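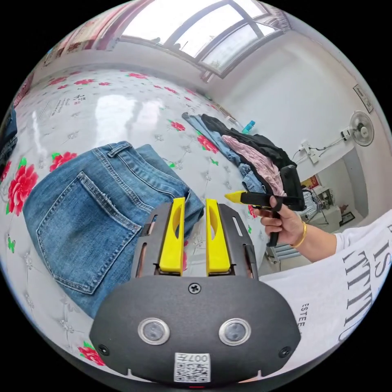 Jeans on the peony bedspread, the rest of the pile still to go.

Reet Luik
I'm doing the clothes this week. Everything comes out of the wardrobe and onto the bed, and whatever I haven't worn since March goes in a bag. Will post as I go.

Reet Luik
Denim first. It takes up the most room and it's the easiest to judge. Either it fits or it doesn't. The blue pair is staying. The wash has faded along the seams but the stitching on the back pocket is fine.

Reet Luik
How I fold jeans, for the two people who asked last time: lay them flat, one leg over the other, smooth out the waistband, tuck the crotch point in so you have a straight edge, then fold from the hem up in thirds. They stand up in a drawer like that.

Reet Luik
I used to hang them. Six pairs on hangers pulled the rail down at the old flat in Enden, and I had to pay for the rail.

Reet Luik
The wardrobe here is a Stelirden, the narrow one. 66 cm across inside. Two shelves at the top, a rail, one deep drawer. It's not a lot for a person who keeps winter and summer things together.

Reet Luik
Black clothes are the slow part. Half of mine look the same when they're folded, so I've started keeping them with the neckline facing out. Pink and light colors go in their own stack so they don't pick up lint.

Reet Luik
Someone asked about the bedspread. It's quilted, white with red peonies and small gray flowers, and it has a bit of a shine to it. Clothes slide on it if you stack them too high. I keep piles low and toward the headboard.

Reet Luik
It goes through the wash at 30 and I line dry it. The red hasn't run so far. I did wash it alone the first two times.

Reet Luik
Bag one is full. Mostly tops, plus a skirt I bought for a dinner at Somboon and wore to that dinner only. The drop-off bin by the supermarket takes anything clean and dry.

Reet Luik
Replying to a message - no, I don't roll T-shirts. I tried it for a month. The ones with big lettering on the front came out with creases across the print. Flat fold, sleeves in, then in half twice.

Reet Luik
The drawer liner is just leftover wallpaper cut to size. Measure the drawer at the back as well as the front, mine is narrower at the back by a few millimeters.

Reet Luik
Stopped for tea at 4. Bed is around half clear. Left to do: the rest of the denim, sweaters, and the bag of socks I have been avoiding.

Reet Luik
Sweaters go on the top shelf, heaviest at the bottom. I don't hang anything knitted.

Reet Luik
Socks tomorrow. I need the bed back tonight.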